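About Prirkis

Prirkis teaches tidying and bed-making to people who have just moved into a place of their own. We don't sell storage. Most advice on keeping a bedroom straight is written by people who do, and we have our doubts about it.

Do you need a labelled box for every kind of soft toy? We have yet to see the evidence. One plastic basket with holes in the sides will take most of what ends up on a bed.

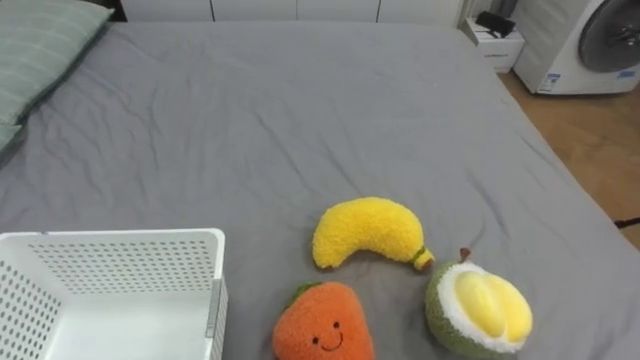
We began in September with one course, Follow, and 9 places on it. Since then 361 people have signed up, and 156 have finished. We could print only the first figure, as others in this trade tend to, but the second tells you more.

What we teach

Clearing the bed, putting things in the basket, smoothing the sheet. A grey fitted sheet shows its creases, whatever the packet promised, and we wouldn't spend long chasing them – pillows can go back on over a few wrinkles.
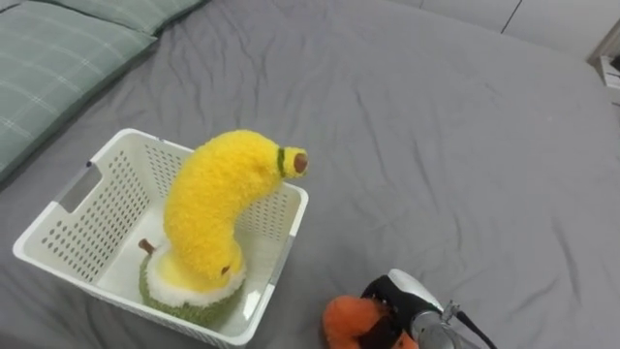

What we don't claim

A tidy bed won't make you sleep better or get you promoted. We were offered a certificate scheme by a firm called Vemus and turned it down, as we couldn't see what the certificate proved.

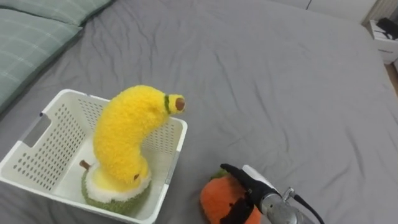
Courses run at our rooms in Lozano House. Ask to sit in on a session before you pay, and be wary of any school that says no.

Page last checked 15/01/2024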